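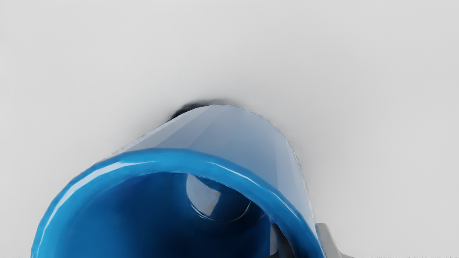

苏州，十一月

我们组的仿真抓取规范出到第七版了。第一版只有一页，写的是“杯子要拿起来”。第七版目录就有两页，附录另算。有人在评审会上问能不能把第一版找回来挂墙上，我举手赞成，后来发现第一版存在一台已经报废的电脑里，桌面文件夹，名字叫“新建文件夹（3）”。

先交代一下我干什么。我在 Midis 做评测，上游是训练策略的同事，下游是要拿着成功率去跟人讲话的同事，我夹在中间，负责定义“成功”两个字。这工作听上去很哲学，日常内容是盯着一只蓝杯子看半天，然后在表格里填一个1或者一个0。填1的时候上游高兴，填0的时候上游来找我聊天。

聊得多了就有了规范。下面这些条目是从第七版里挑出来的，加了我自己的怨气，公司版本里没有怨气，法务那边不让。

一、什么叫“拿起来”

早期的判据是杯子底面离开桌面。很合理，谁都挑不出毛病，直到有人把碰撞参数调软了一点，杯子自己在桌上微微弹跳，机械臂还在半米外悠闲地摆姿势，系统就已经判了成功。那一晚成功率高得不像话，群里放了烟花表情，第二天早上撤回了一部分。

于是加高度：质心抬升30毫米以上。又有人问，为什么是30。我说因为我拿尺子比过，觉得这个高度看上去像是拿起来了。会议纪要里写成了“综合考虑场景尺度与视觉可辨性”。我很佩服写纪要的人。

光有高度也不够。有一类轨迹是这样的：手指从杯子侧面刮过去，杯子被挑飞，在空中达到了要求的高度，系统记一次成功，杯子继续飞，飞出桌子，飞出地板，去了一个坐标值很大的地方。按第三版规范，那是一次漂亮的抓取。

第四版起要求保持：高度达标之后，连续300个仿真步内，两指与物体都有接触，物体相对夹爪的位移不超过限值。条文写出来很拗口，念一遍要换气，可是它把飞行的杯子全拦下来了。代价是拦下了几条我个人觉得挺好的轨迹，差那么几步，夹爪就因为回合结束而松开了。上游同事为此跟我申诉过，我的答复是回合长度归他们管。他们后来真去改了回合长度，这是我职业生涯里少有的一次把球踢回去还踢中了。

二、夹哪里

杯子有三种常见的夹法：夹杯身两侧，夹杯把，夹杯壁。夹杯壁就是一根手指伸进杯口，一根留在外面，跟人用两根指头捏着杯沿提起来一个意思。

关于夹杯壁算不算“好”的抓取，我们吵了很长时间。反对的一方说，真实场景里杯子可能有水，手指伸进别人的咖啡里成何体统。支持的一方说，任务描述只写了“拿起杯子”，没写“像个有教养的人那样拿起杯子”。两边都对，所以这事拖了三个版本。

现在的处理办法很没出息，但好用：成功照记，另开一列叫“接触区域”，填外壁、杯把或者杯沿。谁要拿数据去做端咖啡的演示，自己把杯沿那一行筛掉。加这一列的时候我以为会有人嫌麻烦，结果加完以后大家吵架的对象从我变成了表格，我的午休回来了。

顺带一提，要判断手指到底在杯子里面还是外面，别靠肉眼。腕部视角离得太近，蓝杯口一大片，高光一条一条的，看久了会怀疑人生。我们曾经让两个人分别标同一批画面，然后拿仿真器里的接触点坐标去核对，有几条两个人标得完全一致，而且一致地错了。从那以后规范里写：接触区域由接触点坐标计算，人工只做抽查，抽查结果和计算结果冲突的，先看是不是物体的局部坐标系建反了。最后半句是血泪，Mutiso 那套杯子模型里就有一只是反的，杯底朝上定义，我们的脚本很认真地把它的底当成口，报告里连着出现了一串“夹持杯沿成功”，实际夹的是杯底那一圈。

三、姿态要不要管

抓起来以后杯子歪着，算不算数？

空杯子，歪着也算。规范第五版里有过一条“物体主轴与竖直方向夹角应小于限值”，执行了一段时间，上游的同事来统计，说这一条砍掉了大半的成功样本，问我是不是跟他有仇。没有仇。我当时是照着厂区那边端托盘的要求抄过来的，抄的时候没想过托盘上放的是什么。

现在改成分级。只提起来，姿态不限。提起来并且要放回去的，放下瞬间管姿态。假定杯里有东西的，全程管。三级在任务卡上写死，跑之前定好，跑完了不许改。这个“跑完了不许改”是整份规范里我最在意的一句，也是违反次数最多的一句。人看到结果以后对任务的理解会忽然变得很深刻，平时没见他们这么爱思考。

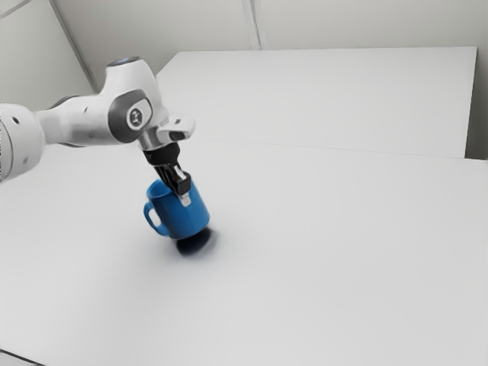
空杯任务，第一级，姿态不限。

四、场景里放什么，不放什么

我们的标准桌面很素，灰白色，什么也没有，就一只杯子。经常有新同事觉得这太简单了，不体面，想往上加点东西，盘子，纸盒，一盆绿植。我不反对绿植。我反对的是把绿植加进基准场景，然后拿新的成功率和上个月的比。

规范的写法是基准场景冻结，任何人要加东西就复制一份，换个编号，随便加，加到像夜市都行。冻结的内容包括桌面尺寸、摩擦系数、光源、相机外参、背后那块白板的位置。最后这项有人专门来问过，白板跟抓杯子有什么关系。我原先也觉得没关系。后来有一次谁把它挪走了，背景换成了一片深色，成功率就掉了一截，查了很久，物理参数一个没动，是策略自己习惯了背后有块白的。它可能觉得没有安全感。

冻结这件事听着简单，难在执行。Cirkora 升级一次版本，默认的光照就变一次，升级说明里写“改进了阴影质量”，五个字，我们重跑了一周。所以第七版加了一条：仿真器版本号写进场景编号里，升级等于换场景，旧结果不得与新结果放在同一张表中比较，要放也行，中间画一条粗线。粗线是我争取来的。

五、网格和碰撞体

这一节在公司版本里最长，也最没人看，我每次评审都要读出来，像饭店服务员报菜名。

显示用的网格和碰撞用的网格是两回事。杯子看上去有壁厚、有空腔，碰撞体如果图省事用一个凸包，那么在物理引擎眼里它就是一坨实心的东西，手指永远伸不进去，碰到杯口就像碰到盖子。反过来也有，碰撞体分解得太碎，杯壁上留了缝，手指从缝里穿过去了，画面上毫无异常，成功率还挺好看。

规范要求每个新进库的物体做三件事。碰撞体单独渲染一遍，和显示网格叠在一起看。从杯口正上方丢一个小球进去，看它能不能落到底，落不到底说明口是封着的。再从侧面推一根细棍，看会不会穿。小球这一招土得很，写进规范的时候有人建议改叫“内腔可达性验证”，我同意改名，前提是括号里保留“丢球”。现在全组都叫丢球。

显示网格面数低一点倒没关系，杯沿边上看得出一段一段的折线，反光也硬，拿去做宣传片会挨骂，做抓取评测够用了。我只要求一件事，面数别在两次评测之间换。有位同事好心，嫌杯子丑，悄悄换了个精细版，杯子是好看了，比原来粗了一圈。

六、失败要怎么记

成功只有一种，失败五花八门，可是很长一段时间里失败在表上就是一个0。

上个季度我把一轮评测的失败样本拿出来重看。那一轮一共跑了403次，失败173次。我从头看到尾，茶喝掉两壶，分出来的类别大致有这些：压根没碰到；碰到了推倒；夹住了滑脱；夹住了但没到高度；到了高度没保持住；还有一类叫“仿真异常”，包括穿模、抖动、杯子突然获得了生命。

把类别摆出来以后，讨论的气氛就变了。以前是“成功率低，你们调一调”，现在是“滑脱多，去看看夹持力上限”。夹持力上限一看，果然有人为了防止夹爪穿模把力调得很小，小到像在跟杯子握手。

所以第七版规定失败必须带类别，类别从下拉菜单里选，不许手填。手填的年代我收到过“差一点”“可惜”“杯子的问题”，还有一条只写了一个句号。仿真异常要单独列出，既不算成功也不算失败，但要报总数，报总数这半句不能省，省了以后不好看的结果都会变成异常。我没有指控谁，我只是看过下拉菜单改版前后的分布。

七、从仿真到真机

真机那边用的是另一份文件，Clolleck 的上机检查单，跟我们的规范是两拨人写的，连“夹爪”这个词都不统一，他们叫“末端”。我们提过统一术语，对方回复说可以，请我们改。

不过有几条我觉得写得比我们好，抄在这里。仿真里没有过限位检查的轨迹，不上机。第一次上机必须降速，手放在急停旁边，手里不拿手机。后半句一看就是出过事。还有一条，上机用的任务卡必须和仿真的任务卡是同一张，不得另写，这样两边说起“成功”的时候至少说的是同一件事。

我们照着最后这条改了自己的流程，改完发现两边任务卡的单位不一样，一边毫米一边米。仿真里的杯子要提起30毫米，到他们表里差点变成30米。幸好填表的那位往天花板看了一眼。

八、几条零碎

随机种子写进结果文件，别写在群里。

视频至少留两个视角，一个腕部的，一个侧面的。只留腕部的那次，我们为了弄清杯子究竟离没离开桌面，开了一个钟头的会。侧面那个视角里看一眼影子就完了。

夹爪初始开度写清楚。默认值不算写清楚。

物体颜色别随便换。蓝杯子用了这么久，换成白杯子放在灰白桌面上，视觉那边会很难过，我看着也难过。要测颜色就专门测颜色，立个项。

结果表里“备注”一栏限四十个字。这一条是给我自己定的。

同一个人不要既写判据又跑评测又汇报。我们组人少，做不到，规范里写的是“原则上”。第七版全文一共出现了多少个“原则上”我没有去搜，怕搜完要出第八版。

写到这儿看了一眼时间，晚上九点多，集群上那一批还在排队。有同事刚刚留言问，如果杯子夹起来了，但是杯把朝下，算不算数。我回他看第三节。他说看了，第三节讲的是主轴夹角，没讲杯把。

我去翻了一下，确实没讲。

先按空杯第一级算成功，条文等我明天补。要是你们那边也有类似的规定，麻烦在评论里贴一下原文，特别是杯把怎么定义朝向的，我们现在用的是把手中点到主轴的垂线，碰上没有把手的杯子脚本会直接报错退出。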